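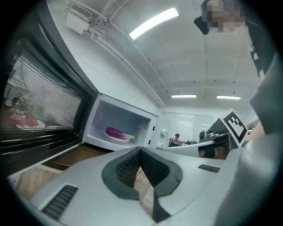
Kelechi Usman wrote in after the last session to say that the screws supplied with his cup pulls were all one length, that none of them suited his drawers, and could the next talk please begin with screws. It does.

Slide 1. Title
Fitting and replacing cabinet hardware: centres, screws and backplates. Give the running order. Handouts are at the end of the front row. Questions after slide 5.

Slide 2. Screw length
Most handles take an M4 machine screw from behind. Length needed is the thickness of the drawer front, plus the thickness of the drawer box if the fixing passes through both, plus the engagement in the handle. Pause here and repeat it.
An 18 mm front with 7 mm of engagement needs a 25 mm screw. Add a 12 mm box and it becomes 37 mm, so a 40 mm screw trimmed by 3 mm. Trim with the thread-cutting holes on electrician's pliers, or run a nut on first, saw, then wind the nut off to clean the end.
A screw that bottoms out feels tight while the handle is still loose. Washers under the head will take up a small excess.
Imperial threads still turn up on older imported pulls. 8-32 is close enough to M4 to start and then bind. Stop at the first resistance.

Slide 3. Hole centres
Centre to centre, never overall length. Common sizes are 96, 128, 160 and 192 mm, all multiples of 32. The long Rallstead bar is 288 mm and follows the same rule.
Old imperial pulls at 3 inches measure 76.2 mm. Modern 76 mm handles will go on with a slightly eased hole. Those at 96 mm will not, and need one new hole or two.
Pass round the Plillar jig. Show the fence, then the bushes. Mention that the fence must be reset for doors – people forget this and drill the whole run wrong.

Slide 4. Reusing old holes
Three options:
Backplate. Covers the old holes and needs no filling. Check the plate is wider than the furthest hole. The Midska plates come undrilled, so mark them from the handle.
Fill and redrill. Glued dowel for anything within 2 mm of the new hole. Filler alone crumbles when the bit catches the edge of it.
Single knob in place of a two-hole pull. One new hole in the middle, two old ones to hide. Works best on painted fronts.

Slide 5. Glass and ceramic knobs
Usually a fixed bolt through the knob with a nut behind. The bolt projects into the drawer, so cut it back and fit a cap nut. Finger tight, then a quarter turn with a small spanner. Fibre washer between glass and metal base. Replace it if it has gone hard.
The Rätsep knobs have a threaded insert instead and take an ordinary M4. Do not glue the insert while it is on the door.

Questions (allow 20 minutes)
Likely: brass next to steel screws. Fine indoors, use brass near a sink.
Likely: height of handles on tall doors. Refer to the handout, page 2.
Likely: lacquered or unlacquered. Cleaning is covered in the December talk – say so and move on.

Collect the jig and both sample boards before people leave.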